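Community > Robot Kits & Hobby Arms > Buying advice

Is the Virkwood two-arm kit good for sorting small packages?

Posted by Hứa, 5/8/18

I am thinking to buy the Virkwood kit with two arms for my small shop. The price is 2,000 with the rail included, and this is a lot of money for me. I want it to pick up boxes and paper bags and put them on a shelf. Has anybody used it for such work for more than a few days?

Rosângela Bastos

I have used this kit since May. Both arms are mounted on one black rail at the front, and I keep the goods on the floor between the arms and the shelves. Flat boxes are easy for the gripper. Paper bags are more difficult, and I still lose one sometimes.

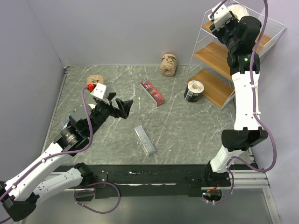
Can the two arms work at the same time without hitting each other?

They can, but you must set a limit zone for each arm in the software. My first zones were too wide and I had two small collisions. Now I leave a gap of 10 cm in the middle.

Please also check the cables every week. One of my clips became loose after 33 hours of work, and the seller sent a new one without discussion.

Sasta

Too expensive. Look at the Morkex, it is 600 for one arm.

Hứa

Thank you both. One arm is not enough for me, so I will write to the seller and ask about the warranty.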